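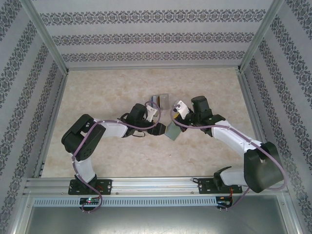

**3.2 Pattern and the sense of a small room**

People who have lived with patterned wallpaper tend to talk about it with real affection, or real exasperation, and quite often with both in the same breath. In our talks with 30 householders in Dultbridge, we heard again and again that a pattern "pulls the walls in" or "makes the corners busy," and we wanted to understand what they meant by it. Much depends, we came to think, on how the ornament is spread over the wall. In Figure 2 the dark gray damask sits in three horizontal bands on a pale gray ground, and the same bands carry on along both side walls, so that from where we are looking they run on the slant toward the rear corners. The eye is led back quite firmly, and the beige, marble-textured floor gives it a quieter place to rest.

**Figure 2.** Banded damask on the back and side walls of a small enclosure.

Nwankwo and Harms, in their earlier work on hallways, treated banding chiefly as a matter of height, and we remain grateful for the care they took over it – our own argument leans on theirs a good deal. We would only add that depth deserves the same patience. A band that seems calm on a wall met face-on may feel rather hurried on the wall beside it, and several of our householders, when asked in October, had said very nearly the same thing in their own words.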